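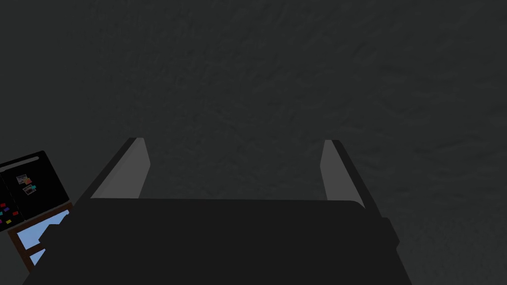
4. Setting Up Your Shared Room

Read this section before you carry anything up the stairs. Imrie Hall has one elevator, and on move-in day it belongs to whoever brought the futon.

4.1 Before you unpack

1. Find your roommate. If your roommate is not there yet, do not pick the good bed. You may think you are being efficient. You will hear about it until May.
2. Fill out the room condition form together. Write down every scratch, including the ones that look like they came with the building.
3. Hand the form to Geetha Thampi at the front desk by 27th July if you are in the summer bridge program. Everyone else has until the end of their first week.

Note: "It was like that when we got here" is not a form.

4.2 The roommate agreement

1. Sit down in the same room at the same time. Texting from opposite beds does not count, though it has been tried.
2. Agree on quiet hours. The building's own start at 11 p.m., and you can make yours earlier but not later.
3. Agree on guests. The limit is 2 overnight guests per room, and a boyfriend who has his own shampoo in your shower has stopped being a guest.
4. Decide what is shared. Milk is the usual sticking point. Put it in writing.
5. Sign it, both of you, and give a copy to your RA. On the Marier side this is Ignacio Gaete. On the Costoler side it is Mirta Urrutia.

Caution: Do not sign for your roommate. Mirta compares handwriting and enjoys it.

4.3 Laundry

1. Load your laundry card at the machine by the mailboxes. It takes cards only and has strong feelings about bent ones.
2. A wash runs 45 minutes. Set an alarm.
3. You have 15 minutes after the cycle ends. Then the next person may move your clothes to the top of the dryer, where the whole floor can learn about your socks.

Note: The third washer from the door shows error 997 when it is overloaded. Take out the comforter.

4.4 If it isn't working

1. Talk to your roommate first. Use words. Sticky notes make things worse, especially the ones with smiley faces.
2. If a week goes by and nothing changes, ask your RA to sit in while you go over the agreement again.
3. Still stuck? Room change requests go to Oriana Sepúlveda in the housing office, second floor of Olero. Bring your signed agreement, as she will ask for it before she asks your name.

Caution: Do not swap rooms on your own. Your key, your mail and your damage bill will all stay at the old address.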